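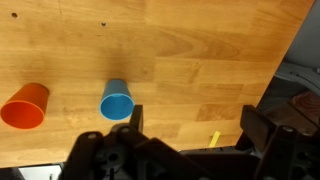 Tillover

Tillover is a little clipboard history tool for the Linux desktop. It sits in your panel, remembers the text you copy, and gives it back when you need it. I wrote the first version over a long weekend in June after losing the same paragraph twice in one afternoon (I'd copied a URL on top of it, both times) and I've been poking at it ever since.

It's written in Python with GTK 3. I use it every day on Xfce and it works fine on MATE and Cinnamon too. GNOME works if you have an extension that shows tray icons. KDE people, you already have a good one built in, but you're welcome here anyway!

Current version: 0.3, released 18 November 2020

What it does

Keeps the last 216 things you copied. Why 216? That's how many fit in the popup on my old monitor at six columns before I gave up on columns, and by then I was used to the number. You can change it.

Searches as you type. No need to click in a box first, just open the popup and start typing.

Pins. Pin an item and it stays at the top and never gets pushed out, even when you clear the history. I keep my mailing address and a couple of long commands in there.

Plain text only. Copied images and files are ignored completely, and formatted text gets saved without the formatting. I may add images one day, but it makes the history file huge and I don't miss them.

Installing

You'll need Python 3.6 or newer, plus the GTK bindings. On Ubuntu, Mint and Debian:

sudo apt install python3-gi gir1.2-gtk-3.0 gir1.2-keybinder-3.0

Then unpack the release somewhere and run:

./install.sh

It copies everything into ~/.local, so it doesn't want your password and you shouldn't run it with sudo. If you do, you'll end up with a root-owned history file and Tillover will refuse to start. To remove it again, run ./install.sh --remove. Your history stays put unless you add --purge.

There's no PPA yet. I started on one and got lost in the packaging docs somewhere, so if you know your way around that stuff, please write to me.

Using it

Press Ctrl+Alt+V and the popup opens next to your mouse pointer. Arrow keys move up and down, Enter puts the item back on the clipboard, Ctrl+P pins it, Delete throws it away. Esc closes the popup and changes nothing.

Middle-click on the tray icon pauses recording, and the icon goes gray while it's paused. Handy when you're about to copy a password. Tillover does skip anything that a password manager has flagged as secret, but not all of them set that flag, so please don't count on it. 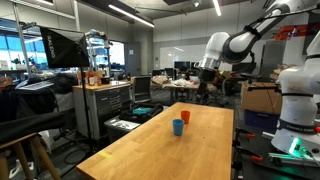 Settings

Settings live in ~/.config/tillover/tillover.conf, and the file gets created the first time you run the program. Change it, save it, and Tillover picks it up without a restart.

max_items = 216
hotkey = <Ctrl><Alt>V
watch_selection = no
trim_spaces = yes
theme = galler

watch_selection also records text you merely highlight with the mouse. It fills up the history really fast and I'd leave it off, but a few people asked for it.

theme can be galler (light) or andari (dark). Both are plain CSS files in the themes folder, so copy one, rename it and go wild. If your theme turns out nice, send it over and I'll put it in the next release.

Coming from Akanda

If you used Akanda, my older script that did this job with a text file and a lot of hope, you can bring your history along:

tillover --import-akanda ~/.akanda_history

My own file had 1068 lines in it and the import took about 3 seconds. Only the newest items up to max_items are kept, so raise that number before you import if you want the lot.

Known problems

On Wayland the hotkey doesn't work. Bind "tillover --popup" to a key in your desktop's own keyboard settings and you'll get the same thing, except that the popup opens in the middle of the screen.

LibreOffice Calc sometimes puts the same cell on the clipboard twice, with and without a line break at the end. Turning on trim_spaces hides most of it.

With two monitors at different scaling, the popup can land half off the screen. See issue 115, where I've written down everything I tried. I only have one monitor now, so testing help would be great.

Translations

English, French and Arabic so far. The strings are in the po folder and there aren't many of them. The Arabic popup is properly right to left as of this version, which took some wrestling with the pin icons.

License and contact

GPL version 3, full text in the COPYING file. Bugs go in the tracker please, with your desktop and distro named and the output of "tillover --debug" pasted in. For everything else my address is in the AUTHORS file.

Marwan Atallah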